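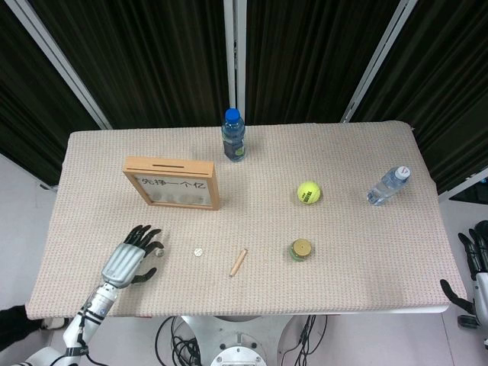
图1 桌面小物件操作台，机器人头部视角。左手悬在桌布上方，近旁是硬币。

服务机器人系统选型 课程讲义
第四讲：双臂灵巧手套件怎么看、怎么试、怎么评

更新于2021年3月12日

一、这一讲要做什么

前三讲我们一直在读参数表，读到后来大家都有点麻木了。这一讲换个读法：拿一套在售的双臂灵巧手套件，从手到头，从硬件到附带的服务，按采购评审的流程走一遍。选的是Gastholm的双臂套件，软件层用的是Numau任务包。选它是因为我喜欢它的文档（写得真细！连走线建议都有单独一章），也因为它的优点和毛病都很典型，拿来练手再合适不过。

课前请读完套件的快速入门部分，安全那一章必须读。没读的同学上机时只能旁观，这条从第一讲起就没变过。

二、套件里有什么

基础版包括两条手臂、两只多指灵巧手、底座、头部相机和控制箱，报价清单共171项，其中线缆和紧固件占了很大篇幅。扩展版另加腕部力传感和一年远程支持，支持服务由Brokton承接。

读清单时注意三处：
1. 手指的易损件是否单列。基础版把指尖包覆件和整手放在同一项里，坏一个指尖要走整手的报修流程，评审时应当问清楚。
2. 软件授权按机器算还是按账号算。Numau任务包按机器算，对教学单位相当友好。
3. 培训时长是否包含差旅。合同附件里写得比较含糊，签之前请对方补一句话。

三、为什么用一桌小东西来试

厂家演示常常喜欢拿方块和杯子。方块当然好抓，可是真正把一只手的脾气试出来的，是硬币、铅笔、网球、小罐子这类东西。图1的桌面上就有这些：网球上印着深色的字，小圆罐是浅棕色的盖子，一截像铅笔的短木杆斜着放，硬币平躺在布上。两个水瓶一立一倒，抓法完全不同，放在一起比较特别有意思。

再看那只木框盒子，顶上有一道像存钱罐那样的投币口，玻璃面上手写着“先挣一个亿”。把硬币送进投币口，是我个人最喜欢的一道题！它把薄物拾取、手内调整、对准窄缝三件难事串在一起，任何一步松懈，后面都做不下去。

桌布也是题目的一部分。带细格纹理的织物比光面桌板有摩擦，指尖贴着布面滑动时会带起褶皱，硬币边缘却可能因此翘起一点点，给手指留出机会。评审时布面和硬面都要试，两组成绩分开记。

四、任务分级

甲级（入门）：抓网球，移到指定位置放下。考察张开幅度和接触后的力度控制。球有弹性，位置差一点也抓得住，适合用来确认标定没有大错。

乙级（中等）：扶起横倒的水瓶。考察抓取点选择和腕部翻转。瓶身透明，深度相机在这里容易出空洞，请留意软件给出的点云，并记录是否需要人工补点。

丙级（较难）：拿起铅笔并调整朝向。笔杆细，拇指和食指的对捏精度一目了然。允许借助桌面支撑。

丁级（难）：拾起硬币，投入盒子上方的窄口。允许先把硬币推到桌布边缘再捏取，也允许用另一只手稳住盒子，双臂配合在这一级才真正派上用场。

五、评审时看什么

成功率要看，但别只盯着它。同样是拿起铅笔，有的系统靠反复试探碰运气，有的一次对准就走，数字可能一样，用起来的感觉天差地别。我建议把下面几项写进评审表：

首次接触的位置误差；
失败后的恢复方式，自动重试还是停机等人；
双手同时进入工作区时的避碰策略；
从示教到可重复执行所需的准备时间；
线缆在手臂极限姿态下的余量。

最后一项常被忽略。请看图1下方，底座旁的黑色线缆盘在地面上，另一侧也有走线。手臂伸到远处时，线的余量够不够，会不会蹭到桌腿，都得在断电状态下用手带着手臂走一遍才放心。Gastholm文档里推荐的地面走线图很好用，课件包里有打印版。

六、参考数据

为了让大家手里有个可比的底子，课程组整理了2月份的练习日志，共3,978条操作记录，其中标为丁级的466条。记录按任务级别和桌面材质分了文件夹，字段说明在同目录下。请注意，日志中的操作者水平不一，只适合用来练习统计方法，别直接拿去给套件下结论。

日志用Qian格式保存，这个名字听着陌生，其实就是带时间戳的关节角、指尖力和图像索引，用任务包自带的查看器就能打开。拖动时间轴看手指逐帧合拢的过程，真的很过瘾，建议每人至少挑一条失败记录从头看到尾。

七、我的初步评价

先说喜欢的。灵巧手的关节响应干净，小幅动作不拖泥带水；任务包的示教界面把左右手分色显示，新手也很快能分清自己在动哪一边；文档前面已经夸过，这里再夸一次。

再说不满意的。拇指根部的活动范围偏保守，丁级任务里经常要靠转手腕来补；头部视角看桌面中央很舒服，到了左右两侧，手本身会挡住目标，最好加装腕部相机，可这又是一笔预算。远程支持的响应我还没有足够的经历来评，留给大家在报告里追问。

八、作业

每组2人，提交一份选型评审报告，正文控制在四页以内。内容包括：
（1）从甲级到丁级任选两级，写出完整的测试步骤、判定标准和中止条件；
（2）从日志中抽取对应级别的记录，给出统计结果和抽样方法；
（3）向供应商提出五个问题，问题要具体到能写进合同；
（4）给出购买、租用或暂缓的建议，并说明理由。

上机前请摘下手表和戒指，长发束好，急停按钮由组内不操作的同学负责。报告交到课程网站的第四讲目录，文件名写组号即可。下一讲讲腕部相机的标定，请带上本讲的评审表。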